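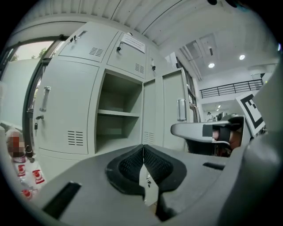 Pladlow Community Recreation Centre
Locker and Storage Cabinet Inspection - Checklist with Comments

Area: Staff change room and adjoining corridor
Inspection date: 3 January 2025
Form: 3,044
Previous inspection: May
Cabinets covered: Light grey metal cabinets, upper row of small doors, lower row of tall doors
Completed by: Facilities Services, Pladlow

Ratings used: S - satisfactory. A - attention required. N - not applicable. Any item rated A must carry a comment and an action.

1. Stability and placement

1.1 Cabinets stand level on the floor. Rating: S
1.2 Cabinets fixed to the wall or to each other. Rating: A
Comment: The wall bracket behind the Mikanden bay can be moved by hand. The cabinet itself did not shift when pushed at shoulder height. Bracket to be refastened with the correct anchor before the bay is reassigned.
1.3 Tops of cabinets free of stored items. Rating: A
Comment: Two cartons of paper towel were found on top of the corridor bay. Removed during the inspection.
1.4 Doors open without blocking the exit route. Rating: S
Comment: A tall door in the corridor bay comes close to the marked walking line when fully open. Users are asked to close doors as soon as they have finished.

2. Doors and hinges

2.1 Upper doors close flush. Rating: S
2.2 Lower doors close flush. Rating: A
Comment: One tall door in the corridor bay rubs at the bottom corner. Hinge adjustment requested.
2.3 No sharp edges, burrs or bent metal. Rating: S
Comment: Edges were checked with a cloth on each door and on the front lip of each shelf.
2.4 Unassigned compartments closed when not in use. Rating: A
Comment: An empty tall compartment was found standing open. An open door at this height is a striking hazard, particularly for a person rising from a crouch. Staff have been reminded at shift handover.

3. Handles, locks and keys

3.1 Handles on tall doors tight. Rating: S
Comment: The silver pull handles were tested by hand. No movement was felt at the screws.
3.2 Locks on upper doors turn freely. Rating: S
Comment: The black locks were dry in places and have been treated with graphite. Oil is not to be used, as it collects dust.
3.3 Keys not left in locks. Rating: A
Comment: A key was hanging from the lock of a closed tall door. Keys left in this way are easily lost and can catch on clothing or bag straps. The locker holder is to be contacted through the front desk.
3.4 Master key held in the key safe and signed for. Rating: S
3.5 Spare keys labelled by number only. Rating: A
Comment: Spare key 663 carried a handwritten surname. Tag replaced.

4. Ventilation and interior

4.1 Ventilation slots clear of tape, stickers and dust. Rating: S
Comment: Slots were vacuumed on the day. Notices must be placed well away from the slots on any door.
4.2 Shelves seated and secure. Rating: S
Comment: The shelf in the open tall compartment was pressed at the front and back edges and held firm. Hooks are not fitted in this bay and personal hooks are not permitted.
4.3 No food, damp clothing or flammable products in unassigned compartments. Rating: S
4.4 Interiors clean. Rating: S
Comment: Plusari neutral cleaner only. Abrasive pads are not to be used on painted surfaces.

5. Notices

5.1 Conditions of use posted and legible. Rating: A
Comment: Paper notices are fixed with tape and will not last through the year. Printed copies in plastic sleeves have been ordered from Leinonen.
5.2 Outdated notices removed. Rating: S

6. Surroundings

6.1 Daylight or lighting sufficient to read locker numbers. Rating: S
Comment: Daylight from the window is good in the morning. The corridor fixture should still be switched on before opening in winter.
6.2 Floor dry and free of bags, footwear and cords. Rating: S
6.3 Window closes and latches. Rating: S

Actions arising

Refasten wall bracket, Mikanden bay - Facilities Services - before reassignment
Adjust hinge, corridor bay - Facilities Services - next maintenance visit
Contact locker holder regarding key - Front desk - same day
Replace taped notices - Administration - on delivery of sleeves

General comment: Locker holders who lose a key are to report it to the front desk without delay. Doors must not be forced - a bent latch usually means the whole door has to be replaced. The deposit is held against the key and is returned when the locker is given up.

Next inspection: May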